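## 6.4 両腕による箱物の取り扱い(袋入り内容物)

本節は、Zuvari 双腕ユニットに家事作業プログラム「Sikow」を導入した拠点の運用担当者を対象とする。6.3 の原点合わせが完了していることを前提とする。

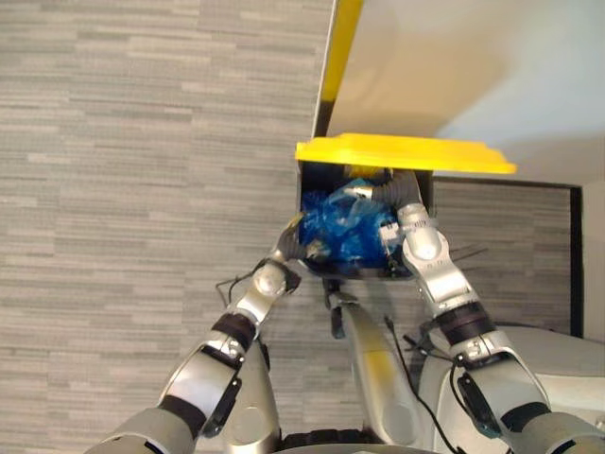
図6-4 両グリッパによる黒色の箱の保持。箱の内部は青色の袋、黄色の蓋は開いた状態

### 6.4.1 適用範囲

家庭内および作業場の雑務のうち、現行版で自動実行を認めるのは、箱の保持、持ち上げ、定位置への移載の三作業に限る。袋の取り出し、袋口の結束、新しい袋の装着は「監視付き試行」の区分とし、担当者が停止操作器を手に持った状態でのみ実行すること。

剛性のある箱については、形状をあらかじめ登録することで把持位置を安定して算出できる。一方、袋は触れるたびに形が変わり、しわや光の反射によって輪郭の認識結果も変動する。人が数秒で終える袋の交換を、無人で任せられる段階には達していない。導入計画の策定にあたっては、この点を利用部門へ事前に説明すること。

### 6.4.2 準備

1. 主電源を入れ、操作盤の表示が「待機」になるまで待つ。
2. 動作設定番号 709 を呼び出す。他の番号では左右の腕の同期が有効にならない。
3. 速度上限を 50 %に設定する。
4. 蓋付きの箱を使用する場合は、蓋を全開にし、開いた蓋の張り出しを含めた外形を登録する。
5. 腕の周囲の配線に、引っ掛かりおよび過度なたるみがないことを目視で確認する。
6. 動作範囲の外周から 400 mm 以内に、人および物品がないことを確認する。

> **注記** 外形登録で蓋を省略した場合、経路計算は箱本体の寸法のみで行われる。壁際や棚の近くでは、必ず蓋を含めて登録し直すこと。

### 6.4.3 保持および移載

1. 操作盤で「両腕保持」を選択する。
2. 左グリッパの接触位置を箱の側面下部に指定する。
3. 右グリッパの接触位置を反対側の上縁に指定する。指先が箱の内側に入る設定とする場合は、「内容物接触あり」を有効にする。
4. 「仮保持」を実行し、箱の傾きが許容表示の範囲内にあることを確認する。
5. 「持ち上げ」を実行する。途中で傾き警告が出たときは動作を続行させず、「下降」を選択して手順 2 に戻る。
6. 移載先を指定し、「移載」を実行する。
7. 箱が安定して置かれたことを確認してから「解放」を選択する。

> **注意** 保持中の箱に手を入れないこと。袋の位置を直す必要がある場合は、箱を降ろし、解放を完了させたうえで、表示が「待機」に戻ってから行う。

> **警告** 刃物、ガラス片、液体、または高温の物が入った袋を扱わせてはならない。監視付き試行であっても同様とする。

### 6.4.4 袋作業の監視付き試行

1. 担当者 2 名を配置する。1 名は停止操作に専従し、記録その他の作業を兼ねないこと。
2. 試行には未使用の袋を用い、内容物は乾いた紙類とする。
3. 「袋作業(試行)」を選択し、各段階の開始時に確認釦を押す。
4. 袋が指部の関節に挟まったときは直ちに停止する。グリッパを手で無理に開かず、付録 C の手動解放手順に従う。
5. 終了後、成否にかかわらず結果を様式 Marchal-B に記入する。人が手を添えた試行は「成功」に含めない。

試行の結果は毎月取りまとめ、Grekton 運用支援室へ送付する。区分見直しの可否は同室の Delia Iordache が判定し、安全面の確認は Fongchan Phuthong が担当する。次回の見直しは 2 月を予定しており、それまでは各拠点の判断で袋作業を自動実行に切り替えてはならない。

### 6.4.5 異常時の表示

| 表示 | 内容 | 処置 |
|---|---|---|
| H-2 | 左右の保持力の不均衡 | 下降後、接触位置を再指定する |
| H-5 | 外形と登録値の不一致 | 蓋の開き具合を確認し、再登録する |
| V-1 | 袋の輪郭を認識できない | 照明を調整する。再発時は作業を中止し、手作業に切り替える |

V-1 が続く場合、照明条件に加えて袋の光沢が影響していることがある。袋の種類を変更したときは、6.4.2 の手順 4 からやり直すこと。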